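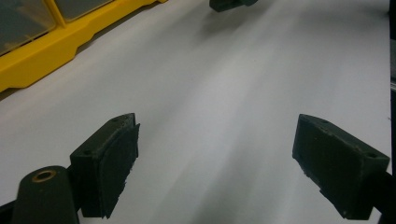
Fig. 4: Gripper fingers over a white surface

Section 3. Setting up your Mernach wallet

Welcome to the good bit! By the end of this section you'll have a working wallet, a backup you can rely on and your first small payment safely received. Set aside an hour if you can, and make yourself a cup of tea first, as the backup step really does deserve your full attention.

Before you start

You will need:
your Mernach device and the cable from the box
a computer running the Lidov desktop app (see Section 2 if you haven't put it on yet)
the two blank recovery cards
a pen with permanent ink

CAUTION: If your recovery cards already have words written on them when you open the box, stop. Do not use those words. A new device always makes its own, and cards filled in by someone else are a well-known trick for stealing coins.

3.1 Starting the device

1. Plug the device into your computer. The Mernach name appears on its small screen, followed by a choice of languages.
2. Press the right-hand button to move through the list and both buttons together to choose.
3. Open the Lidov app and select Add device. A code appears on the computer and on the device.
4. Check that the two codes match, then press both buttons to confirm.

If the codes differ, unplug the device, close the app and begin again from step 1. If they differ a second time, go to Section 9, Getting help.

3.2 Choosing a PIN

5. Select Set PIN. Your PIN can be from four to eight digits long, and we'd love you to go for the full eight.
6. Enter each digit with the right-hand button and confirm it with both.
7. Enter the whole PIN again when asked.

Note: Five wrong tries in a row will wipe the device. Your coins are still safe when this happens, provided you have your recovery words (see 3.6).

3.3 Writing down your recovery words

These words are your wallet. Anyone who has them can spend your coins from any device, anywhere in the world, and without them a lost or wiped device can't be restored.

8. Select Create new wallet. The first of 24 words appears.
9. Copy it onto the first recovery card next to number 1, then press the right-hand button for the next word.
10. Carry on to the end. Use capital letters, and take your time over any word that looks like another one.
11. Go back to the start of the list and copy all the words onto the second card.
12. The device now asks you to pick out several of the words in a random order. Get them all right and the wallet opens – brilliant, that's the hardest part done!

CAUTION: Never photograph the cards, type the words into a phone or computer, or read them out over the telephone. Our support team will never ask for them.

Note: The screen switches off after 60 seconds without a button press. Press either button and it returns to the word you were on.

Keep the two cards in different buildings if at all possible.

3.4 Receiving your first coins

13. In the Lidov app, choose Receive and select the coin you want.
14. An address appears in the app and on the device. Compare them from beginning to end, not just the first few letters.
15. Copy the address into the exchange or wallet you are sending from.
16. Send a small test amount and wait for it to show as Confirmed. This usually takes about 60 minutes on a busy network, so don't worry if nothing happens straight away.
17. Once the test has arrived, send the rest.

3.5 Setting a spending limit

A limit is a lovely extra layer of safety. Any payment above it has to be confirmed twice on the device. The limit is set at 400 in your home currency to begin with, and you can raise it as far as 1,000 under Settings, Limits.

If you use the Zervas shared wallet service, its own limits apply as well, and the lower figure wins.

3.6 Restoring a wallet

Choose Restore at step 8 in place of Create new wallet, and enter your words on the device itself. Wallets first made on the older Bradel model can be restored in the same way. Bradel wallets used 12 words, so select 12 when the device asks for the length.

Last updated December 1, 2023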